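The Pause

1. Checkpoint 3980

Eleven at night and the Vermeulen building has turned its heat off again. Coat on. Coffee from the machine on two, the one that tastes like soup. The paper is due at noon and I have one table left with a blank column in it.

The column is called "wait." My idea, my column, my fault.

Everybody else in the Firkden group measures whether the hand gets the bottle. Yes or no. I wanted to measure what happens in between, when the fingers are open on either side of the thing and the arm just sits. Filtula does that. The old policy never did, it dove in and grabbed and knocked half of everything over. Filtula comes down, opens, and stops. Sometimes half a second. Sometimes 4 seconds, which doesn't sound like much till you stand there and hold your breath for it.

The method, for whoever reads this after me: two views go in, one from the wrist and one from the fixed camera. Each view makes its own guess about where the fingers should close. If the guesses are far apart, the arm holds still and looks again. If they're close, it closes. That's the whole paper. Eight pages on that.

My advisor calls it hesitation. I said please don't call it that in the talk. She called it that in the talk.

2. What the reviewers wanted

Netberg had reviewed us in June. We weren't supposed to know it was Netberg but only one lab on earth writes "the authors might wish to consider" nine times on a page. They might wish to consider, they said, that the waiting was noise. That the arm paused becuase the network was slow. That a pause isn't a decision.

So, 500 trials. Yellow bottle in front, green bottle behind it, cups at the back. The hard case on purpose, one bottle close behind another, where the wrist sees mostly the near one and the fixed camera sees the pair. If the pause meant anything it would be long here and short when the green bottle was gone.

I ran them over two weeks. Slept on the beanbag. Learned to hate the little yellow cup. My mother called in the middle of trial 216 and I told her I was watching it think, and she said watching what think, and I said never mind, how's the dog.

Trial 216 is the one I keep opening. The arm came in and stopped with the bottle between its fingers and it did not close. The log said the guesses were far apart. Then a hair closer. Then far. I had the two streams up next to each other on the monitor, and I stopped them both and went back and forth between them like an idiot. Label, fingers, label, fingers.

Wrist view, then the fixed one.
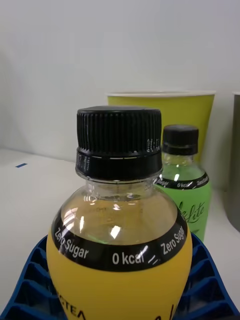
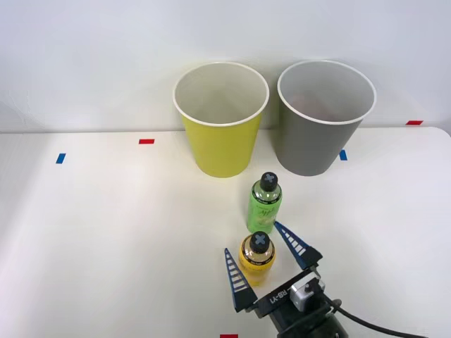

3. The tape

Look at the wrist view long enough and you stop seeing the bottle. I'd read Zero Sugar so many times it had turned into a noise. And off to the left of it, on the table, a bit of blue.

Tape, probably. My tape. I'd put it down the first week so the cups went back to the same spots. Red, blue, whatever was in the drawer. I'd stopped seeing it the way you stop seeing your own nose.

The arm hadn't.

Took me till one in the morning to pull the saliency maps and there it was, hot little smear, right on the tape. Not all the time. But enough. The fixed view was finding the bottle off the bottle, and the wrist view was finding the bottle partly off the bottle and partly off a strip of blue it had seen in every single demo, and when the bottle sat a finger's width off from where it used to sit, the two views argued. That was the pause. That was my beautiful pause. It was an argument over tape.

I said a word. The hallway lights came on, motion sensor.

Then I sat there some more. Because okay. It was wrong about why. One view had learned a bad habit, the other hadn't, and the method caught them disagreeing and refused to close. Isn't that the claim? Isn't that exactly what I told Netberg it did? Or am I tired and talking myself into a figure caption.

I peeled the tape. All of it. The blue one left gum on the table and I got it off with my thumbnail. Put the yellow bottle down by eye, the green one behind it, cups at the back, more or less.

Ran it.

Down, open. Stop.

It waited longer than it ever had. I counted in my head and lost count. The fan in the rack going. My own face in the dark window over the bench, hat on, mouth open.

Then the fingers closed and the bottle went up.

Once. One time is nothing, one time is a story you tell at lunch. I reset it and it waited again and went up again, and the third time it never closed at all, just hung there till the timeout and backed off. Green bottle hadn't so much as wobbled.

4. Noon

There's no way to run 500 without tape before noon. I did the math twice anyway.

So the column stays as is, and under the table I put a paragraph. Markers were present in all trials. Wrist view attends to markers. A small number of trials with markers removed, see appendix, waits were longer, we do not claim more than that. My advisor read it on her phone at six am and wrote back "ugh" and then a minute later "keep it" — and then a thumbs up, which from her is a parade.

Netberg will get it again. They might wish to consider.

Uploaded at 11:40. Wrong font in figure 3, too late. Walked back up to the lab to shut things down and the roll of blue was on the bench where I'd left it, and I stood holding it a while, trying to think how I'd put the cups back in the same place tomorow without it.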